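Kanik Amateur Golf Series: Frequently Asked Questions

Answers for players entering a qualifier for the first time. The series is run from the Lashari clubhouse.

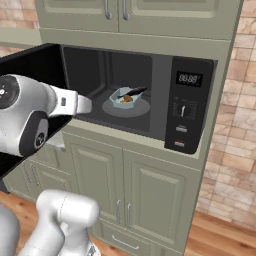

Who can enter?

Any amateur with a current handicap index of 18 or lower. Juniors need a parent's signature on the entry form.

How much does it cost?

The entry fee is $100 per qualifier and covers your green fee. Carts and range balls are extra.

How many rounds are there?

Qualifiers are one round of stroke play. The final at Sikar is two rounds, and the lowest total wins.

What happens if players are tied?

Ties for first place go to a sudden-death playoff starting on the 18th hole. Ties for the last qualifying spot are settled by scorecard, starting with the back nine.

Can I use a rangefinder?

Yes, with the slope feature turned off.

Can I bring a caddie?

Yes. Caddies may not ride in a cart during play.

What if I have to withdraw?

Tell us before the draw is posted and you get a full refund. After that the fee is not returned.

When is the final?

In November. Tee times start at 8:10 a.m. and are posted on the Gikix scoring page.

Who do I contact about a ruling or a scoring error?

Jarlath Brophy, tournament director, extension 391.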